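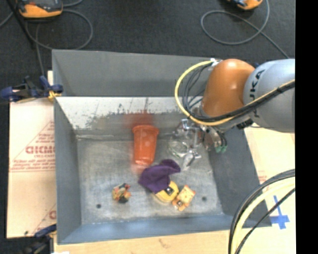 Figure 2. Orange-red cup lying on the floor of a grey metal bin, with the arm reaching in.

4.2 Fading of outdoor cushion fabrics

Fabric samples were cut from the seat panels of 29 cushion covers supplied by Grandau and Nevside. Each sample was mounted on a board facing south and left outdoors for 147 days. A matching piece from the same cover was kept in a closed drawer as the control. Boards were brought in only for color readings, which were taken at the start, in February, and at the end of the exposure period.

Solution-dyed acrylics changed the least. Most of these samples could not be told apart from their controls by eye, and the meter readings agreed. Printed polyesters faded more, with reds and oranges losing more color than blues or greys. The Nevside polyester in dark red was the worst case and had turned a dull pink on the exposed side, while the fabric under the mounting clips kept its original shade.

Seam strength was tested separately on 15 of the covers. Thread type mattered more than fabric type here. Seams sewn with plain polyester thread gave way before the cloth did, and those sewn with bonded thread usually held until the cloth tore. Salian and Jasińska reported the same order in their earlier work on awnings, although they used a heavier cloth.

We did not test fill. Foam and fiber inserts hold water for different lengths of time, and a damp insert may speed up mildew on the underside of a cover - a point taken up again in Section 5.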